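6.4 Recovering from a fingertip contact fault (F-51)

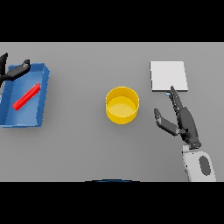

Figure 6-3. Simulator view, Elen two-hand workcell: right index finger at the lower edge of the white pad.

Fault F-51 is raised when the controller reports fingertip contact that the motion plan did not call for. Both arms hold position and the task timer stops. The fault is most often seen in the pad task, where the index finger approaches a thin part close to the table surface.

CAUTION: Do not send the Home command while F-51 is active. Home moves both arms at the same time, and a finger held over the tray can strike its wall.

1. Press Pause in the Wadeck console. Confirm that both arms show HOLD.
2. Save the event log before you clear anything. Clearing the fault erases the contact record.
3. Open the log and find the first entry marked 579. Note which finger is named.
4. Select that arm only. Jog the hand straight back from the part in small steps until the contact flag drops.
5. Raise the other hand clear of the tray — vertical move only.
6. Clear the fault, then send Home to one arm at a time.
7. Reload the scene and repeat the task at low speed.

Note: If the flag stays on after step 4, the contact offset is wrong. Set parameter 123 to its default value and restart the controller.

Note: Releases before build 841 do not stop the timer on F-51. Discard the timing data from any run in which the fault occurred.

WARNING: Do not load a plan onto the physical arms if it has raised F-51 in simulation and has not since completed a clean run.

Section revised 5 March 2022, S. Ko. Replaces the procedure in the July issue.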